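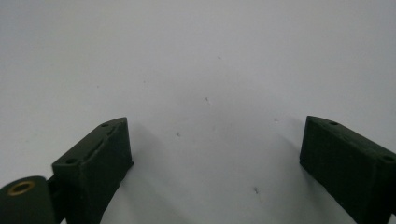

Home | News | Departments | Facilities | Archive | Contact

Print this page | E-mail this page

Keeping the White Tops White: An Interview with the Furnishings Supervisor

The Facilities Office at Nindville College is responsible for 851 work tables in classrooms, studios and project rooms on both sides of campus. Under the furnishing plan adopted after the Whitlock Building was renovated, most of these tables now have plain white tops with a matte finish. The change was welcomed by instructors who had asked for brighter rooms. It also altered the daily work of the staff who look after the furniture.

The supervisor of the furnishings section spoke with the Facilities Bulletin in the section's workshop in the Polard Annex early one morning in December, before the first deliveries. The section inspects tables, answers requests from departments, and decides when a top should be cleaned in place, resurfaced or withdrawn from use.

The supervisor has held the position since before the renovation and recalled that the earlier tables were mostly dark brown.

"With the brown tops, a department would call us when a leg was loose," the supervisor said. "They did not call about the surface. You could leave pencil dust on one of those for a month. On a white top a single speck catches the eye, and people start to wonder what it is and whether it will come off."

In the last academic year the section received 3,686 requests of all kinds. Of these, 467 concerned marks, specks or discoloration on table tops. The supervisor described the second figure as higher than the office would like, although many of the requests were closed on the first visit.

"A good share of what we are called out for is dust," the supervisor said. "It settles, and someone looks across the table with the light coming in low and sees small dark dots all over it. A dry cloth takes care of that. We would still prefer that people call. What we do not want is for someone to go at it with a scouring pad."

Scouring pads came up several times in the conversation. The matte finish has a very fine texture, and rubbing it hard in one spot polishes that spot. The result is a shiny patch that can be seen from across the room and cannot be taken out by cleaning.

"The patch is worse than the speck was," the supervisor said. "I have had to withdraw tops with nothing wrong with them except that someone was determined to get them clean."

Asked how staff tell the difference between loose dust and a mark in the surface, the supervisor outlined the method taught to new employees. The first step is to look without touching, from a low angle and then from directly overhead. The second is to pass a clean dry cloth over the area once, in one direction. If the mark moves or disappears, it was dust. If it remains, the cloth is dampened with plain water and passed again. A mark that survives the water is noted on the inspection card, together with its position on the table, and left alone until the section can look at it in daylight.

"We are strict about daylight," the supervisor said. "Under the ceiling lights a white top can look gray toward one corner and clean in the middle, and it is the same white all over. Staff have scrubbed at shadows. I did it myself in my first month with these tables -- I was quite sure there was a film along the edge."

Small marks with a tail or streak receive particular attention. According to the supervisor, these are often left when grit is dragged under a sleeve, a box or the edge of a tool. Grit that is wiped up promptly does little harm. Grit that is pushed back and forth for a whole class period can scratch the finish, and the scratch then collects dirt of its own.

For that reason the section asks departments to follow a short routine at the end of each session:

Clear the table completely before wiping.
Brush or wipe dry first, toward the near edge.
Use a damp cloth second, wrung out well.
Lift equipment and boxes. Do not slide them.
Report anything that remains.

The routine is posted in every room with white tops. The supervisor acknowledged that it is not always followed, especially the first item.

"People wipe around things," the supervisor said. "They have a project set out and they do not want to disturb it, and I understand that. But then you lift the project at the end of the term and there is an outline."

The conversation turned to Project Room 3 in the Whitlock Building, which the supervisor regards as the hardest room on the list. It is used from early morning until after nine at night, and groups from several departments share it. Cutting, assembly and sorting are all done on the same tables. The section now visits the room twice as often as the others and keeps a supply of folded cloths in the cabinet by the door.

Instructors who use the room nevertheless asked that the white tops be kept. Small parts are easy to find on them, and a dropped screw or a bead can be seen at once. The supervisor said the request had been persuasive.

"I went over there ready to recommend a gray top," the supervisor said. "Gray would save us a great many visits. But I sat in on an afternoon session, and I could see why they wanted the white. They need to see what they are working with. Our job is to keep it in a condition where they can."

A gray top remains under consideration for the storage areas at the Nillden extension site, where tables are used mainly for unpacking. A decision is expected when the current stock of replacement tops runs low.

The supervisor was also asked about products. The section does not issue any cleaner stronger than a mild dish soap diluted in water, and soap is used only on grease or adhesive residue. Solvents are kept in the workshop and are not given out. Departments that buy their own sprays are asked to send the label to the section first.

"Some of them leave a film that grabs dust," the supervisor said. "The table looks very good for an hour, and the next day it has more specks on it than the one beside it. We spent most of one fall working that out."

As for the age at which a top should be replaced, the supervisor declined to give one. Tables in the reading rooms still have their first tops and show almost no wear, and others from the same order have already been resurfaced. The inspection cards are consulted in each case, and a top with a few fixed marks will normally stay in service.

"I do not ask for a perfect table," the supervisor said. "It is a work table. If it is flat and sound and somebody can lay out a drawing on it without getting the back dirty, I will sign the card."

Requests for inspection of table tops may be made at the Facilities counter in the Polard Annex or through the department office. Requests should state the building, the room and the table number marked on the underside of the top.

Print this page | E-mail this page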